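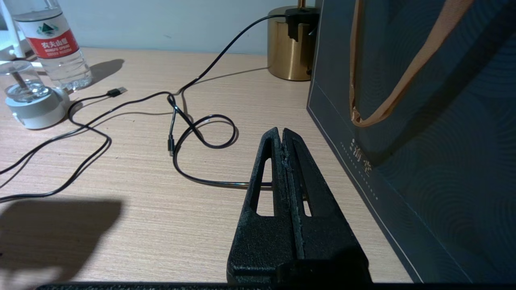 Estik Opens Sign-Ups for Tipoki Desk Reset in March

Program helps small offices clear, sort and set up shared desks

PARATERO – Estik, a workplace services company based in Paratero, will open sign-ups in March for Tipoki, a desk clearing and setup program for small offices. The program is meant for workplaces where several people use the same desks during the week.

Tipoki takes two visits. On the first, an Estik team meets with staff and goes through what is kept on the desks, under them and in nearby drawers. Items are sorted into things used every day, things used now and then, and things that can leave the office. On the second visit, the team puts the agreed layout in place and labels the storage.

"Most of the people we work with have a decent desk already," said Coralie Prendergast, head of services at Estik. "What they don't have is room to put down a notebook. Drinks, chargers, hand cream and last year's paperwork all end up in the same spot, and the next person just works around them."

Under the standard Tipoki layout, the middle of the desk is kept clear for work. Personal items such as a water bottle or a small desktop humidifier go toward the back, on the side away from the user's writing hand. Power strips and paper are kept on the opposite side from drinks. Offices can ask for changes to the layout before the second visit.

Estik tested the program at Kovik, a bookkeeping office in Paratero with 76 desks. Staff there share desks across morning and afternoon shifts. The work was done in the evening, after the second shift had left, and each desk was ready for use by 8 a.m. the next day.

Over the course of the test, 3,978 items were sorted. Most went back to the people who used them or into shared supply cabinets. Pens, staplers and phone stands made up much of what was moved to the cabinets.

"I was worried people would feel we were throwing out their things," said Beverley Ngata, office manager at Kovik. "They got to decide what stayed. A few of them wanted their bottle within reach and their diffuser where they could see it, and that was fine. The afternoon shift now sits down and starts work without moving anything first."

Ngata said the office has kept the layout and has added a short desk check to the end of the morning shift. Each person wipes the surface, takes home any drinks and puts personal items in a drawer or tray.

Tipoki is open to offices with up to 100 desks. Larger offices may apply and will be handled one floor at a time. Furniture is not included in the program, and Estik does not remove or replace desks. Trays, labels and drawer dividers are supplied by Estik and stay with the office.

Offices that sign up in March will be contacted to set a date for the first visit. Visits can be booked for mornings or evenings, Monday through Friday.

About Estik

Estik provides cleaning, storage and desk setup services to offices in Paratero and nearby towns.

Media contact:
Coralie Prendergast
Head of Services, Estik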